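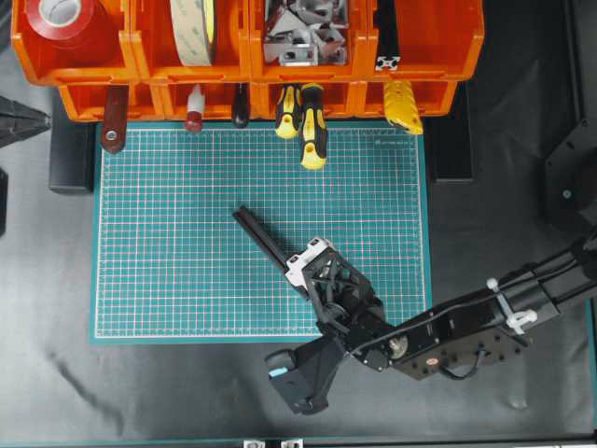 Workshop notebook, June 30, 2020: rear hub on the Grosell

Pulled the rear wheel off the Grosell this morning because the grinding under load had gotten to the point where I could feel it in the pedals. I've been blaming the bottom bracket since April (and I replaced it, grumble grumble, so that's money spent on a part that was fine). Should have spun the wheel in my hand first. Held the axle ends and turned it slowly and there it was, a nice gritty notch every turn on the drive side.

Cassette came off fine with the chain whip. Locknut was on way too tight, probably my own doing. Got the cones out and the drive side one has a pit on the race you can catch with a fingernail. The non-drive cone is dull but smooth, so I'm leaving it in. The cup inside the hub looks okay after a wipe with degreaser, with an even shiny track all the way round, which was a huge relief! If the cup is pitted the hub is basically done and I really didn't want to relace a wheel this week.

Hub is the older Toivonen loose ball one, 9 balls a side, quarter inch. I threw the old balls out and put new ones in on both sides. Don't mix old and new, I did that on the Pelora two summers back and it ran rough within a month. Packed the cups with plenty of grease, set the balls in, more grease on top, then slid the axle through from the drive side with my hand under the hub so nothing dropped out the bottom.

Replacement cone is from Urkard, part 2739. Writing that down because I spent half of last night digging through their catalog and the dust seal diameter is what catches you out. The one right next to it in the listing has the same thread and the wrong seal, and it'll go on and rub.

Adjustment took forever, as always. First go had it smooth on the bench and then too tight as soon as I closed the quick release. Backed the cone off a hair, clamped it up, checked the rim for play, still tight. Backed it off again. Where I ended up: the tiniest bit of knock at the rim with the skewer open, and none at all once it's closed. Spins nicely now and settles with the valve at the bottom, as it should.

Put the tire back on while I was there and took it to 60 psi. The tread has another season in it, I think, although the sidewall is getting a bit hairy on the left. Keep an eye on that.
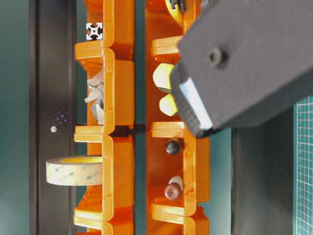

Do you have to pull the freehub body to service the bearings on this one?

Only if the freehub itself is rough or skipping. The axle bearings all come out with it still in place, and mine was clicking along fine so I left it alone and just wiped around the seal.

Rode 2 miles after lunch, out to the bridge and back, standing on the pedals up the hill to load it properly. Grinding is gone! There's a small tick left that comes and goes, only when I'm seated, so I'm guessing seatpost or saddle rails. Will grease the post and see.

Still to do:
Recheck the locknut after a week of commuting
Order a spare drive side cone while Urkard still has them
Clean and regrease the front hub, same balls on the shelf won't fit, it takes the smaller size
Put the old bottom bracket back in the spares drawer with a label saying it's GOOD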